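The line at Plostetti went out the door and halfway round the loading dock, and Ines would have happily stood in it twice. Open day came once a year, always on a Tuesday, always in July, and she had been promised it since she was 6. Now she was 7 and her grandfather had finally run out of excuses.

"You'll be bored," said Baltasar Sepúlveda, who had fixed computers for most of his life and did not believe a machine could do it. "It's going to be a lot of standing around."

It was not a lot of standing around! There was a man from Mudeck giving out pencils, and a woman with a cart of sliced oranges, and at the far end, past a yellow rope, the bench everybody had come for. A robot was at work there over an old Dell with its side off, and a screen as wide as a garage door showed what the robot's own wrist could see.
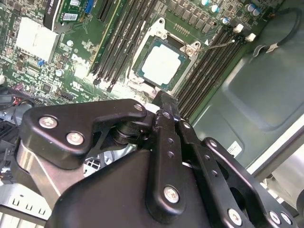
"That's the processor it's over," Baltasar said, before the guide could say it. "The silver square. Brain of the whole thing." He had taken his hat off. Ines noticed that, and didn't mention it.

The guide was named Arnardóttir and she talked with both hands. She said the robot was called Drumero, and that the people on the second floor had wanted to call it something with numbers in it and had been outvoted. She said old computers came in by the truckload, and that taking one apart nicely, so the good pieces could be used again, was about the hardest thing you could ask a robot to learn. Every case was laid out its own way. Every cable had been stuffed in by a different pair of hands.

"Mine, some of them," Baltasar said, loud enough to turn heads.

Arnardóttir loved this. She unhooked the rope — just unhooked it, like it was nothing — and waved the pair of them up to the edge of the safety mat, where you could hear the little motors sing when the arm shifted. Ines had expected clanking. It sounded more like somebody humming with their mouth closed, and she hummed along under her breath until she had the note.
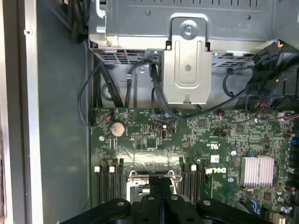

"What does it do if it gets stuck?" she asked.

"It stops and waits for one of us," said Arnardóttir. "It's very good at waiting. Better than I am."

"And then you show it?"

"Then we show it. Sometimes 100 times."

Baltasar leaned in with his hands behind his back, the way he did at museums. He wanted to know how hard it could squeeze. He wanted to know how it told a stiff latch from a broken one, and who had picked the screws, and whether it minded dust. Arnardóttir answered all of it, and when she didn't know she yelled up the stairs to somebody who did. A crowd had closed in behind them by then, and people started putting their questions to Baltasar instead, and he answered those too, pointing at the big screen with his hat.

They missed the 2 o'clock bus. Ines ate four slices of orange on the curb and asked whether a person could work there when she was older.

"I was going to ask them that myself," said her grandfather, and he went back in to find his pencil.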